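The Case for a Fixed Maintenance Hour

Bultholm, 2020-09-13

Institutions that operate two-arm manipulation cells tend to budget generously for their purchase and thinly for their upkeep. The position taken in this essay is that every such cell should have one protected hour of care in each working day, entered in the schedule ahead of any other booking, and that this hour should belong to the person who runs the cell. It should not be handed to a service contractor who visits twice a year.

The argument rests on the experience of the Tralance program, under which the Bultholm laboratory has kept a table-setting cell in regular service. In May the program reviewed its log of interrupted sessions. The log held 631 entries. Of these, 64 concerned the control software, which had until then received nearly all of the staff's attention. Most of the remainder were plain matters of hardware: a connector that had worked itself partly out, a cable that pulled at the end of a reach, a table that had been moved for cleaning and returned to a slightly different place.

Faults of this kind share an awkward property. They seldom stop the machine. An arm with a strained cable will go on moving plates for days, and its operator will learn to work around the hesitation without writing it down. By the time the fault is severe enough to be reported, its beginning can no longer be dated, and whatever was recorded in the meantime has to be treated with some suspicion.

The daily hour used at Bultholm is modest in content. The operator follows each cable by hand from base to end module and seats the plug at the module again. The joint housings are wiped and their fasteners checked against the paint marks. The table is set back to its floor marks, and the distance from its front edge to both arm bases is measured and entered in the log. Both arms are then driven slowly through their full reach with nothing in their grasp, and afterwards through a short routine with real tableware. The last step matters more than its place in the list suggests. Stacked bowls and flat cutlery ask different things of a wrist, and an arm that passes the empty check may still drag when it comes in low at the front of the table.
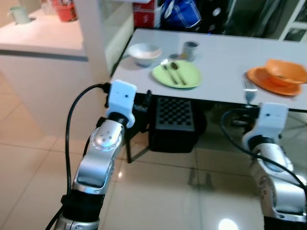

Debashish Jayasinghe has objected in writing that an hour a day is a poor bargain for a small laboratory. His letter argues that most checks find nothing, that repeated handling of connectors wears them out, and that a good alarm threshold on motor current would catch the same faults at no cost in labor. He would keep the weekly inspection and drop the rest.

The point about connectors deserves a direct answer. Plugs do wear, and the laboratory now replaces the module cables every 90 days for that reason. The cost is small and can be planned for. The point about alarms is less persuasive. A current threshold reports that an arm is working harder than it should – it does not report that a table stands 2 centimeters from where the calibration expects it. The Prokness controller used in this cell raised no warning during any of the table faults in the May review, and it had no grounds to do so.

There remains the question of who should do the work. Teguh Lumenta held the post of cell operator when the hour was introduced and insisted that it not be passed to whichever student was free. His reasoning was that a cable which feels stiffer than yesterday can be noticed only by someone who handled it yesterday. The laboratory has kept to this rule, with a named deputy for absences, and the Jayawardena workshop has since adopted it for its own cells.

It is recommended that funding bodies ask applicants to state the daily maintenance time for each cell, and the name of the post responsible, in the same section where the equipment is priced.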